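Fri 14 March

So the no-buy year has made it past January, which is further than I got last time! I'm putting the $3,339 I didn't spend on cushions and candles towards the trip to see Rhea in Fledstead (flights are criminal, but never mind).

The hardest bit is the homewares aisle. I still wander in on my lunch break, pick up something in my favourite colour, carry it round for ten minutes and put it back.

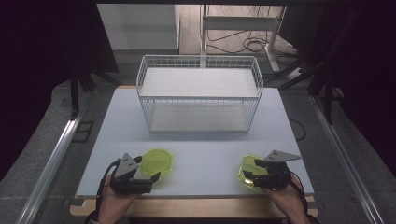
White wire basket, still a weakness of mine.

Girish reckons I'll crack by Easter. Mum's on his side. I've unsubscribed from every sale email except one, and I'm not saying which.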